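Subject: Re: [momico-cells] bench cell drifts at the wrist after rebuild
In reply to: Torbjørn Viklund

Torbjørn Viklund wrote:

> I rebuilt the Vister bench cell from the April tree and the grasp
> is off again. Arm goes to the pre-grasp pose without complaint,
> then the fingertips stop short of the table on some sticks and
> touch it on others. Worst at the far side from the mount. Out of
> 198 runs I had 30 where the fingers closed on nothing.
>
> What I have tried: a softer contact setting (no change), a smaller
> time step (no change, much slower), reloading the Juhl gripper
> file from the old tree (worse). I have not touched the base pose.
>
> Second thing, the wrist view is full of grey patches that the
> segmentation takes for objects. Is that a fault in my build or
> does everybody have it?

Torbjørn,

Two separate faults, and the first one is really two offsets that used to cancel.

1. Base pose. In the old tree the arm was placed by the underside of its flange and the mounting block was only a visual, with no height of its own. In the April tree the block is a proper body with collision, and the arm is a child of it. If your local cell file still carries the old base pose, the height of the block is counted twice, 22 mm in z. Open the cell file and look for the base entry, line 2,814 in my copy. The z value there should be zero relative to the block. Do not correct it in the tool frame. That makes the numbers agree at one pose and nowhere else.

2. Tool frame. The old Juhl file had the tool centre at the finger pads with a fudge in z to make up for the block. Loading it into the new tree brings the fudge back without the thing it was compensating for, so it will look worse, as you found. Use the file that ships with the tree.

3. Table tilt. Check this last. If the error grows with distance from the mount after 1 and 2 are right, the table body has picked up a small rotation on import. The Grolex exporter writes angles in degrees and the loader takes radians unless told otherwise. A small angle gets through without a warning. Set the unit in the header and import the table again. Do not edit the angle by hand, the next export will overwrite it.

Renders from my build with 1 to 3 applied:

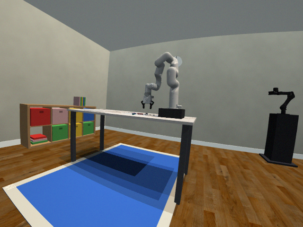
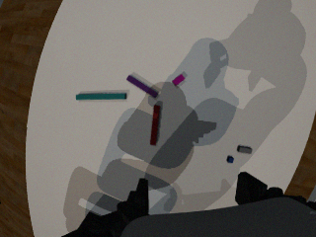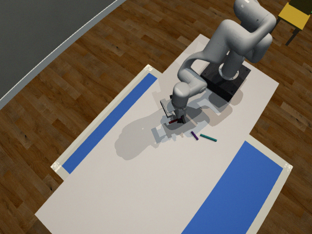
Bench cell in simulation: room view, view at the gripper, view down over the table. Red stick at the fingers in the third.

On the grey patches: no fault in your build. They are the arm's own shadow on the tabletop. There are several lights in the room file and each one casts separately, so the shadows overlap in layers and the edges of the layers are what the segmentation picks up. The room view has the same effect on the rug under the table. Two ways round it:

a) Leave one light casting and set the others to fill only. Quick, and good enough for checking grasps.

b) Leave the lights alone and take object masks from the body ids instead of from colour. Slower to set up, but the dark grey block is close enough in tone to the shadows that I would not trust a colour threshold on it anyway.

I use (a) for set-up work and (b) for anything that gets logged.

Order of checking after a rebuild, for the archive:

- Load the cell with the arm parked and no sticks. Read the flange height against the top of the block. It must be zero.
- Load the gripper. Jog straight down over the middle of the table until the first contact is reported and note z.
- Repeat near each end of the table. Equal readings mean the table is level. A steady rise from one end to the other means units, see 3.
- Open and close the fingers in free air and compare both finger positions. If one lags, the mimic joint has been dropped on import.
- Only then put the sticks back in, and let them settle before the first move.

The small black arm on the pedestal is in the collision list by default. It is well clear of the table, but every planner query still tests against it. Take it out of the list if you are not using it and you should get some of your speed back. Put the time step back to the default as well. You lowered it to cure something that was never a contact problem.

One point I cannot answer from here is whether your closed-on-nothing runs were all at the far side. If you still have the logs, sort them by target position before you change anything. If some of them are close to the mount, there is a fourth cause and I would like to see the joint traces.

Diff of the cell file is in the usual place. It only touches the base entry and the header.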